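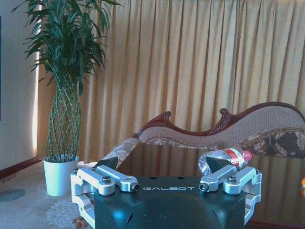
I first heard about the Clultside bottle in the queue for the post office, as you do. Paula and Cornel Ene had been having their old hearth taken up, ready for a new stove, and a squat brown jug with a bearded face on the neck had come out of the rubble. Stopper still in, something rattling about inside. The builder wanted to put it in the skip. Paula (bless her) took it off him and wrapped it in a bath towel.

I've been mad about witch bottles since I was a student, so I was round there by teatime.

If you haven't come across them, a witch bottle was a home remedy of sorts. In the seventeenth century, if you were ill and the usual cures did nothing, you might decide that a neighbour had bewitched you. You could go to law about it, and plenty did, but you could also deal with it in your own kitchen. You took a bottle, filled it with your own urine, dropped in pins or nails, perhaps a bit of hair and some nail clippings, and sealed it. Then you either heated it over the fire or buried it, very often under the hearth or near the doorway. The witch was supposed to suffer dreadful pains until she took the spell off again.

Yes, urine. Everybody asks. The thinking seems to have been that a witch who harmed you had made a link between her body and yours, and a link can be pulled from either end. Put something of yours in a bottle with a lot of sharp pins and she'd feel every one of them. It has a sort of logic once you've been reading about it for long enough, and I have been reading about it for far too long.

The favourite container in the south and east was the kind of jug Paula had in her towel. They're German stoneware, shipped over in huge numbers full of wine or beer or sold empty, and the face on the neck is a fierce chap with a big beard. Collectors call them bellarmines. People like to say the face was chosen for its magic, but I'm not convinced. The jugs were cheap, they were tough and every household had one knocking about. Later on, when glass got cheaper, people used glass. 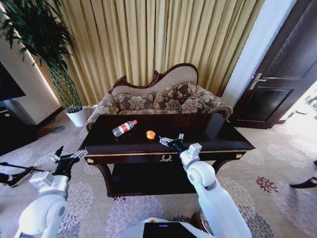 What I love about witch bottles is how ordinary the makings were. The pins came from the sewing and the jug came from the cupboard, and the rest came from, well, you. We're so used to bottles now that we don't see them. A plastic water bottle can lie on its side on a dark, shiny coffee table, little orange cap and all, with a piece of fruit for company, and it means no more than that somebody might be thirsty. A family in Clultside in the 1600s would have looked at their one good stoneware jug and thought about beer, and then, in a bad winter, about the woman up the lane.

And that's the uncomfortable bit. There was always a woman up the lane (or now and then a man). We tend to talk about these bottles as charming old folklore, but whoever sealed one up believed they were hurting a real person, quite possibly somebody they'd borrowed flour from. I asked Inna Dmytriv, who has catalogued 76 of them for the museum at Skultbridge, whether that ever bothers her. "It does when I'm holding one," she said. "You can feel how tightly they pushed the cork in. They meant it."

Inna's list is well worth a look if you're passing. It takes in both banks of the river, with a surprising cluster at Isness, where 2 were found under the same doorstep. Same family having another go? New tenants with new troubles? There's no way of telling. The parish papers at Skultbridge run to 1,287 sheets for those years and Apostolos Sarantis, the archivist there, has been through the lot for me without finding one witchcraft complaint from Isness. He did find a very long quarrel about a pig.

That silence is quite common, I think. Court records tell us about the accusations that went all the way, with witnesses and a clerk scribbling. The bottles tell us about the suspicions that stayed at home. They also carried on well after the trials stopped. The last of the old witchcraft laws was swept away in 1736 in its seventeenth-century form, and people were still burying bottles more than a century afterwards. Inna has one from a railway cottage – a little medicine bottle with a cork full of needles.

As for the Enes' jug, it went for an X-ray in August. Bent pins, a tangle of them, and a scrap of something that might be felt. Felt hearts do turn up in these, sometimes stuck through with a pin, so we're all rather excited. Ecaterina Cârstea, the conservator, wants to draw off some of the liquid before she touches the stopper, and she won't be hurried.

Paula and Cornel have their stove in now. Cornel was a bit uneasy about the gap underneath, so before the new slab went down they put in an empty jam jar with a note giving their names and the price of the stove.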